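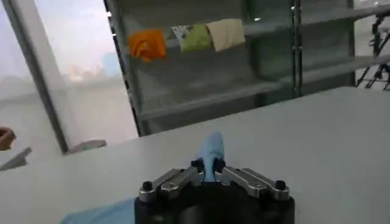
Unit 4: Care and Folding of Household Linen

Small cotton and linen articles are the first items handled by students of the Priren Household Management course, and the methods learned on them are carried forward to sheets, tablecloths and curtains later in the year. The unit covers sorting, inspection, folding and storage. Washing and ironing were dealt with in Unit 3 and are referred to only where they affect the fold. Work is carried out on a smooth, pale surface, such as the matt white tabletop used with the light blue cloth, so that stray threads, marks and uneven edges can be noticed early. Shelving should stand close behind or beside the table, and students are expected to keep the surface clear of everything except the articles in hand.

4.1 Preparation of the table

The table is wiped with a damp cloth and dried fully before any linen is placed on it. Bags, cups and writing materials are kept elsewhere. Daylight is preferred for inspection. Where lamps must be used, as is usual in the November sessions, they should be placed to one side, as light from directly overhead tends to hide creases and thin places in the weave.

Hands are washed and dried. Rings with raised settings and bracelets are removed.

4.2 Sorting

Articles are sorted first by use and then by size. Colour is considered last. The groups used in this course are:

Table linen: napkins, tray cloths, runners, tablecloths
Kitchen linen: drying cloths, glass cloths, oven cloths
Bathroom linen: face cloths, hand towels, bath towels
Bed linen: pillowcases, sheets, covers

Glass cloths must not be stored with drying cloths, even when they are of the same colour. Lint from a drying cloth passes readily to a glass cloth and from there to the glass.

4.3 Inspection

Each article is opened out flat and examined on both sides. The hem is followed with the fingertips from one corner all the way round. Students should look for loose stitching, pulled threads, thinning at the centre and any stain that has survived washing. Articles needing attention are placed in the mending pile and entered on the record sheet by group and fault. They are not folded with the sound linen, however slight the damage.

An article that is still damp is hung to dry. Linen folded damp will hold a sour smell and may develop mildew spots, which are difficult to remove from pale colours.

4.4 Taking hold of the cloth

A cloth may be lifted by the corner, by the edge or by a pinch taken from the middle. Each has its proper place.

The corner hold is used for opening out a cloth and for shaking it. The edge hold, with one hand near each corner, is used for folding. The middle pinch raises the cloth into a small peak and leaves the rest to hang. It is useful for moving a cloth a short distance or for separating one from a pile, but it puts soft creases into the centre and the article must be smoothed again before folding. Thin cloths need only a light hold. Gripping hard stretches the weave, particularly across the diagonal.

4.5 Folding

The half fold. Lay the cloth flat with the hem side down. Bring the far edge to the near edge and align the corners. Smooth from the fold outwards with the flat of the hand. Turn and repeat.

The third fold. Lay the cloth as before. Bring one side across by a third of the width, then the other side over it. The two outer folds should lie exactly level. This is the standard fold for hand towels and runners.

The roll. Fold the cloth once lengthwise, then roll from the short end, keeping an even tension. The roll is suitable for face cloths and for narrow shelves. It is not used for table linen.

Corners that do not meet usually mean that the cloth has been pulled out of square in drying. It should be drawn gently along the opposite diagonal and laid flat again. Forcing the corners together only moves the fault to the fold.

4.6 Storage

Shelves are dusted and, if of metal, lined with plain paper before use. Piles should not exceed 20 articles for small linen. The folded edge faces outwards so that a single article can be drawn without disturbing its neighbours. Freshly laundered linen is placed at the bottom of the pile and linen for use is taken from the top.

Students working in the Bratu room should return all practice cloths to the shelf from which they were taken. Those in the Grullberg room use the labelled drawers.

4.7 Practical exercise

Each student will sort, inspect and fold one mixed bundle of small linen. All three folds must be shown. The record sheet is to be completed in ink and handed in with the bundle. Marks are given for evenness of fold, accuracy of sorting and the condition of the table at the close of work. Speed is not marked in this unit.

4.8 Written work

Prepare a short account, of no more than 400 words, on the arrangement of a linen cupboard for a household of your choice. State the groups of linen held, the fold used for each and the order of the shelves. A simple plan may be attached and does not count towards the length.

Reading: Pranell course booklet, section on textiles in the home. The section on stain removal will be needed for Unit 5.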